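Pad stiffness on hand-held grippers: fruit pick and place
Grippers and End Tools, 9 posts, May 2018

jendholm_rig
Comparing two pad sets on the hand-held tool, the Kashyap soft pads and the Vatamell firm ones. Task is fruit to and from a plate. 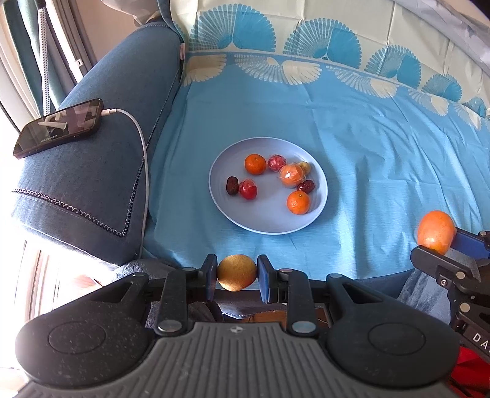

Soft pads: 868 grasps logged. Firm pads: 700. The soft set slips less on mandarins but folds at the tip on dates. Has anyone run both on wrinkled or film-wrapped items?

akatiyar
Wrapped fruit is your problem case. Film slides over the peel, so the pad can hold and the fruit still turns. Log those separately.

jendholm_rig
They are lumped in with the rest. I can split them.

torque_notes
Disagree on the pads. Check linkage play first. Mine had enough slack at the pivots to look like a soft pad.

akatiyar
Slack shows up on every object. He only reports folding on dates.

torque_notes
Dates are narrow — less jaw opening, more play at the tip. Same symptom.

J. Uniyal
We ran 3,881 grasps on the Cendument arm in April with firm pads only. Pears bruised at the high force setting. We swapped pads every 100 grasps.

jendholm_rig
Which force setting did you end up on?

J. Uniyal
Second lowest. Dates still needed a second try.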